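Brutham Kitchen Share: the cutlery table

Forks and spoons given to the share since spring, laid out for sorting before they go on loan to the halls at Leka and Corstead. Photographs by Fatos Georgiev, 7 June 2023. Click a picture to enlarge. 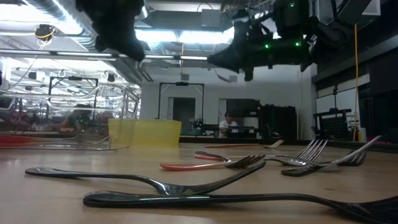 Gallery page 2

Odd cutlery on the pale wood table. The long black spoon is at the front with a black fork behind it, then forks with coloured handles. The clear plastic bin is at the back.

Matching sets are lent in boxes of almost 400 pieces. Single items like these are kept for picnics and children's parties, and can be borrowed without a deposit. Quote list number 3812 when booking.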